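Subject: Re: Lindsay Road planning application - comment period

Orest Nazarenko wrote:
> Could the office confirm how many homes are now proposed, and
> whether the footpath behind the old depot will stay open?
> I could not find either in the February notice.

Mr. Nazarenko,

The revised plans show 62 homes, 6 of them single-story. The footpath is kept but moves to the north side of the site. Written comments should cite file 902 and reach the Planning Office by 5 p.m. on the closing date - late letters cannot be entered in the record. 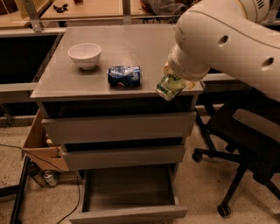 Photo: Ketix

Paper copies of the plans may be read at the front counter.

Ruairi Halliday
Planning Office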